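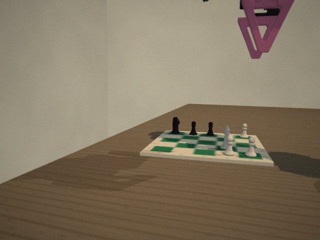
Figure 4. Board with green and cream squares on a wooden tabletop.

4. Setting up and timing a club game

The Hurance game clock (model 3577) comes with batteries fitted. Pull out the plastic tab under the base before first use.

4.1 Setting the clock

1. Stand the clock on the side of the board chosen by the player with the black pieces.
2. Hold MODE for three seconds until the minutes flash.
3. Press + or - to set the main time. The factory setting is 15 minutes per player.
4. Press MODE again to set the bonus seconds added after each move. Choose 0 if you play without a bonus.
5. Press START once to save. Both displays stop flashing.

Note: The clock keeps your last setting when switched off. Removing the batteries clears it.

4.2 Starting a game

1. Check that both displays show the same time.
2. Black presses the lever on his or her own side. White's time begins to run.
3. After each move, press the lever with the hand that moved the piece.
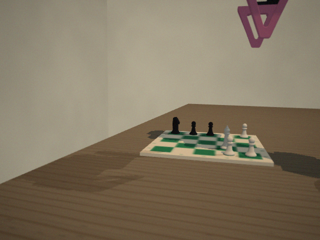 4. To pause, press the center button. Press it again to go on.
5. When a player's time reaches zero, a flag symbol appears and the other display stops.

Caution: Do not strike the lever. Damage from heavy blows is not covered by the warranty.

4.3 Batteries

Use two AA batteries of the same type. A fresh set lasts up to 200 games at the factory setting. Replace both when the battery symbol appears. If the symbol stays on with new batteries, clean the contacts with a dry cloth and see error code 58 in Section 7.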